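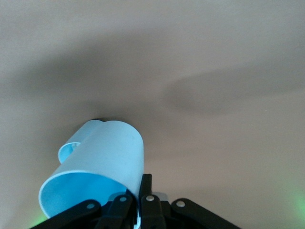 ## Doltthorpe: a novel by Rosalind Delacroix

Paperback, 461 pages. Flurar Press. In stock, ships from the Janddale warehouse.

**$27** paperback / **$63** signed hardcover, slipcase, numbered (946 printed, no second run planned)

### What it's about

Coming home story, sort of. Ines Pettigrew is forty, broke, back in the mill town she left at nineteen. Her father's dead. The house is hers, so is the debt on it. Upstairs there's a locked sewing room and inside that a stack of letters to a woman named Carol, none of them mailed.

She reads one a night. Meanwhile the roof leaks, her brother wants to sell, and the guy at the hardware store turns out to be someone she was pretty awful to in high school. Slow first fifty pages, fair warning. Picks up hard once Carol answers the phone.

Third novel from Delacroix, first one set outside the city. Readers of *The Salt Ledger* will recognize the aunt.

### Who tends to buy it

Book clubs mostly. People who like family secrets but don't want a murder. Some language, one hospital chapter that's rough going (chapter 14, can be skimmed, you'll miss the bit about the ring). Not for younger teens.

### Editions

- **Paperback.** Matte cover, French flaps, cream paper. Type is a decent size. Discussion questions in the back plus a short interview with the author, done by Keisha Castellanos.
- **Signed hardcover.** Cloth boards, ribbon, slipcase. Signed on the title page, not a stuck-in plate. One per customer please. Has an extra chapter, the wedding, cut from the paperback. Number is whatever comes off the pile, we can't match requests.
- **Audio.** Read by Arnar Kirkegaard. Not sold here, the download code goes out with hardcover orders by email. Check your spam.
- **Large print.** August. Preorders not open yet, dont email about it, there's a list at the register.

### What readers said

"Read it in two sittings. Wanted to shake the brother the whole time." Amos Mercado

"Liked the letters more than the present day parts. Ending came a little fast for me but I cried anyway so." Rafferty Mbeki

"My club fought over Carol for an hour. Best meeting in ages."

### Ordering

Orders in before noon go out same day, weekdays only. Media mail is the default, slow but cheap. Priority is at checkout if you need it for a birthday. Club orders of six or more paperbacks get 10 percent off, code goes in the notes box, it's PETTIGREW, all caps.

Returns: thirty days, paperback only, spine uncracked. Hardcovers are final sale unless they arive damaged, in which case send a photo and keep the box.

Page updated 19 April 2024. Prices good til the next catalog.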